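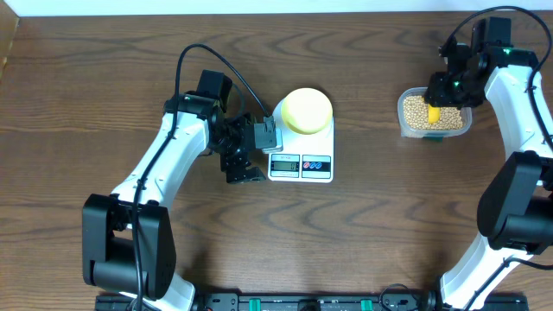
Why Does a Bean Weigh Anything at All?

Pick up a dried bean. It weighs so little that you could carry one around all day and never complain, which is more than can be said for your school bag. But it does weigh something, and people have been arguing over how much for thousands of years. Mostly they were arguing because somebody was selling and somebody else was buying.

Weight is a pull. The Earth pulls on everything near it, including beans, dogs, pianos and you. It pulls harder on things that have more stuff in them. Scientists call the stuff "mass," a word that sounds more serious than "stuff" and gets them invited to better meetings. Go to the Moon and your mass stays the same, but the Moon pulls less, so you weigh less. You would still have to do your homework.

The first scales

The oldest kind of scale is a stick hanging from its middle with a pan at each end. You put your beans in one pan and something you already know about in the other. When the stick hangs level, the two sides weigh the same.

The tricky part is the "something you already know about." People used stones. They also used seeds, because the seeds of one plant are often close to the same size. Close is a dangerous word at a market. A merchant with two sets of stones, a heavy set for buying and a light set for selling, could get rich without doing any extra work.

Imagine two towns, Diltport and Clolteton, with a river between them. In Diltport the town stone weighs as much as 265 beans. In Clolteton they picked a bigger stone, because it looked more important. Now a farmer rows across with a sack, and the same sack is five stones on one bank and four on the other. It's the same sack! There will be shouting, and possibly wet hats.

That is why countries finally sat down and agreed on the gram and the kilogram. A kilogram is 1,000 grams, on either side of any river you like. (The United States still buys its beans by the pound in most stores. A pound is a bit less than half a kilogram. Try not to shout.) 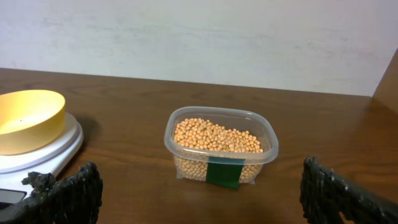 Dried soybeans in a clear container, beside a digital kitchen scale.

What is inside a kitchen scale?

A digital scale has no second pan and no stones. Many of them have a small piece of metal inside that bends when you put something on top. It bends so little that you could stare at it until dinner and see nothing. Glued to the metal is a thin zigzag of wire or foil. When the metal bends, the zigzag stretches, and electricity has a slightly harder time getting through. A tiny computer notices and turns that into a number.

So when you set down a bag of flour, the scale is really saying, "Ouch, I am this bent." The screen is more polite.

Most scales also have a button marked "tare" or "zero." Put an empty bowl on the scale, press the button, and the scale pretends the bowl isn't there. Then you can weigh what goes in it. Forget to press it and your cookies will be short by one bowl of flour.
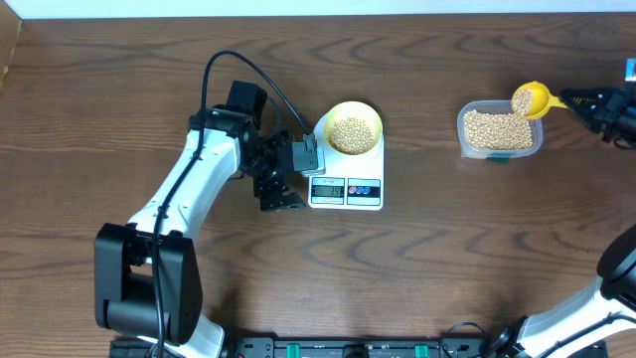
Can you find out how many beans are in a jar without counting them all?
Weigh 60 beans and divide by 60 to get the weight of one bean. Then weigh all the beans in the jar, without the jar, and divide that by the weight of one bean. Your answer will be a good estimate, though beans come in slightly different sizes and won't apologize for it.

Try it at home

You need a kitchen scale, a bowl, a bag of dried beans and a grown-up who doesn't mind finding beans under the fridge in June.

Put the bowl on the scale and press tare. Add 7 beans, one at a time. Does the number change with each bean? On many scales it sits at zero for a while and then jumps. The scale can only show whole grams, so it rounds off until there is enough bean to bother with.

Now weigh a cupful, write down the number, and soak the beans in water overnight. Drain them in the morning and weigh them again. Guess first, and write your guess in pen.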